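Does Plate Color Change How Much Salt People Say They Want?
Student Project Report, Food and Society, Fall Term

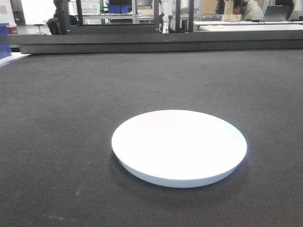
I came to this question at my grandmother's kitchen table, where I suppose many student projects begin. She has always insisted that soup needs more salt when you serve it in a white dish, and my uncle has always insisted that she is imagining things, and the two of them have carried on this argument for as long as I have been old enough to sit through it. When our instructor, Mr. Fodor, asked us to pick "a small question you can test with ordinary things," I knew right away which one I wanted, and I am grateful to him for not laughing.

Background

There is a good deal of writing on how the look of a meal shapes the way we taste it. The readings for our course covered the size of plates, the weight of spoons, and even the music playing in a dining room. Color kept coming up, but the findings did not always agree with each other, and I had a hard time telling which differences came from the dish and which came from the food sitting on it. A pale food on a pale dish is hard to see. A red sauce on the same dish stands out a great deal. I decided early on to keep the food the same throughout and let only the dish change.

What I did

I asked people to taste plain mashed potatoes and then tell me, on a scale from one to 7, how much more salt they would like. One meant none at all and 7 meant a lot. The potatoes came from a single recipe, made in batches with 500 grams of potatoes, a little milk, a little butter, and the same measured pinch of salt each time. I made them at home in the morning and warmed them up at the student lounge, and I will admit that the first batch went gluey because I got nervous and kept stirring.

The dishes were white, dark blue, and brick red. Getting them to match in size took far longer than I had planned. The thrift shop on Villanueva Street had plenty of white ones and hardly any of the others, and I ended up buying the red and the blue from Patetti, a housewares store near the bus station where the owner let me measure every stack with my sewing tape.

In the end 111 people took part, most of them in October, between the lunch hour and mid-afternoon. Each person tasted from one dish only. My classmate Sugeng Pasaribu helped with the serving, and he was the one who suggested we draw slips from a mug to decide who got which color. Before that I had been handing them out in order, and friends who came up together kept comparing notes in line.

Results

The average answers were close together. People who ate from the white dish did ask for a bit more salt than people who ate from the red one, and the blue dish landed in between. The gap was well under one point on the scale. When I ran the comparison the way we had been taught in class, it was too small for me to say it wasn't chance.

Something I had not planned for turned out to be more interesting to me. I had left a blank line at the bottom of the form for comments, and many people used it to write about home. One woman wrote that her family never put salt on the table because it hurt the cook's feelings. Another person wrote three lines about school cafeteria potatoes. Those who told me they usually salt food before tasting it gave higher numbers no matter which dish they had, and that difference was a great deal larger than anything the colors produced.

Problems

The lounge has big windows, and on cloudy afternoons the blue dish looked almost black. I should have noted the weather. The potatoes also cooled as the line got longer, and cooler food can taste different, so people near the end may have been judging something a little unlike what the first ones had. I would also have liked a wider range of ages. Nearly everyone was a student, and my grandmother, whose idea this was, would not be satisfied with that.

My first spreadsheet had the blue and red columns swapped for two days before Sugeng caught it. The numbers above come from the corrected version.

Next steps

If I do this again I would like to reach 300 people and use a soup, partly for my grandmother's sake and partly because soup stays warm in a covered pot. I would ask about salting habits at the start and sort people by their answers. Mr. Fodor also suggested testing bowls against plates, and I have been keeping an eye on the shelves at Patetti.

Thanks

Thank you to Dénes Fodor for his patience with my drafts, to Sugeng Pasaribu for two long weeks of serving potatoes, and to everybody who ate them, including the gluey ones.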